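Brutville Kitchen Notes - README

v3, updated January. Replaces the old readme, which was mostly wrong about the folder names.

What's in here

1,458 short text notes on putting groceries away and keeping small kitchens in order. Each note is one task in one kitchen, written down by the person who did it, right after. Shelving cans, clearing a fridge door, moving leftovers to smaller containers, wiping down a table before unpacking bags onto it. No recipes. Somebody keeps asking for recipes.

The notes come from 24 kitchens. Most are in apartments in Brutville, a few are break rooms, two are in the Vanholm building (ground floor and third floor). Kitchens are numbered k01 to k24. There is no k13 folder on disk, it's sitting inside k12 under /extra. Will fix.

Files

notes/ - one plain text file per note, UTF-8
kitchens.csv - one row per kitchen, with size, fridge position, table yes/no, shelf count
tasks.csv - task names and short definitions
items.csv - grocery items and where they went
old/ - v1 and v2, kept for people whose scripts still point there

File names go kitchen, task, number. So k07_fridge_011.txt is the eleventh fridge note from kitchen 7. Numbers are not dates. Gaps in the numbers are notes that were pulled, see Removed.

Fields in each note

kitchen
task
start_surface - where the stuff was when they began (table, counter, floor, bag)
end_place - where it ended up
order - what was moved first, second, etc, if the writer remembered
minutes - self reported, treat as soft
free_text - everything else

The free text is the good part. Some people wrote two words, Aurelia wrote a page on where butter belongs. Left all of it alone except for names and street addresses.

Tasks

20 task names. The big ones:

unpack - bags to table or counter, nothing put away yet
fridge - anything going into the fridge
top - anything stored on top of a fridge or high cabinet
pantry - dry goods to shelves
clear - table or counter back to empty
rotate - older stuff to the front
wipe - surfaces only

The rest are small, a handful of notes each, look in tasks.csv. "sort" and "group" turned out to mean the same thing and were merged in v2. If you still see "group" anywhere it's a leftover, please tell me.

How the notes were written

Everyone got the same one-page form. Do the task, sit down, fill it in. No timing app. Items were the household's own groceries, apart from the Vanholm kitchens where we bought a standard bag: rice, canned tomatoes, eggs, milk, apples, a bag of flour, dish soap. Dish soap is in there on purpose so there's one thing that shouldn't go anywhere near the food shelf. Two people put it in the fridge. Kept those.

Ryan Cheetham read every note once and fixed the task field where it was clearly wrong. Aurelia Lanz did the kitchens table and measured the shelves. Disagreements went to whoever was at lunch.

Layouts

Layout matters more than we expected when we wrote the form. kitchens.csv has a column called reach, which is the distance between the unpacking surface and the fridge, in steps:

near - you can turn around and be there
mid - two or three steps
far - more than that, or a doorway in between

Near kitchens have short notes, people just hand things across. Far kitchens have a lot of piling up first, then carrying. If you are comparing kitchens, split on reach before anything else or the minutes column will lead you astray.

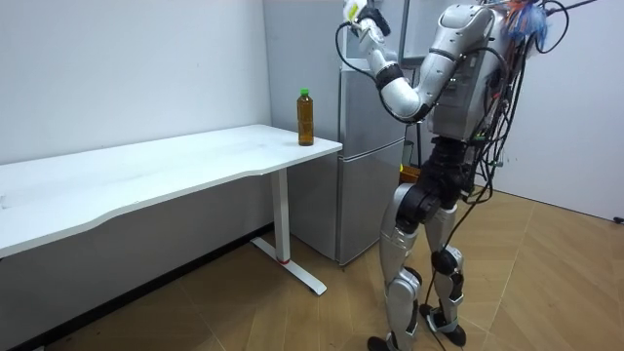

Table-and-fridge kitchens get their own code in kitchens.csv, TF, and they're the ones to start with if you only want a small slice. The usual habit in the TF notes is everything out on the table first, cold things at the fridge end, then the dry goods. With a long white table and a silver fridge, like these, use surface = table_long and fridge_finish = silver. Do not put white for the fridge just because the table is, k09 had that mistake all through v2. The "top" task gets its own line in the form for TF kitchens too, as the space over the fridge is where the cereal and the paper towels tend to land, and it's the first place that gets forgotten when people clear up.

Other codes: CF is counter and fridge, SF is shelf and fridge with no table, XX is anything odd. Alcantara Street is XX, the fridge is in the hallway.

Removed

73 notes were taken out between v2 and v3. Mostly duplicates (same form sent twice), some with a whole family's names in them, and one batch from k16 where the writer was describing their garage. The list of removed ids is in old/removed.txt. The ids won't be used again.

Known problems

- minutes is blank in most of k04
- "counter" and "countertop" both show up in start_surface, same thing
- shelf count in kitchens.csv includes the fridge shelves for k01 and k02 and no others. Aurelia knows
- egg placement is a mess, some people put "door", some "fridge", some "egg thing"
- order uses commas in most notes but semicolons in k18 thru k21
- a few notes have curly quotes, breaks the older Tasance import script. Newer one is fine

Use

Fine for anything non-commercial. Credit the Brutville Kitchen Notes and give the version. Don't try to work out who lives in which kitchen. If a note looks like it could identify somebody, send the id and it will be pulled in the next verison.

Not good for: nutrition, what people buy, how much food costs. The items list only has what got put away on one visit, it says very little about what a household eats.

To do

- move k13 out of k12
- one spelling for counter
- second round in the far kitchens, we only have unpack and fridge for most of them
- write down what "egg thing" means

Questions to Ryan, shelf measurments to Aurelia. Mornings are better.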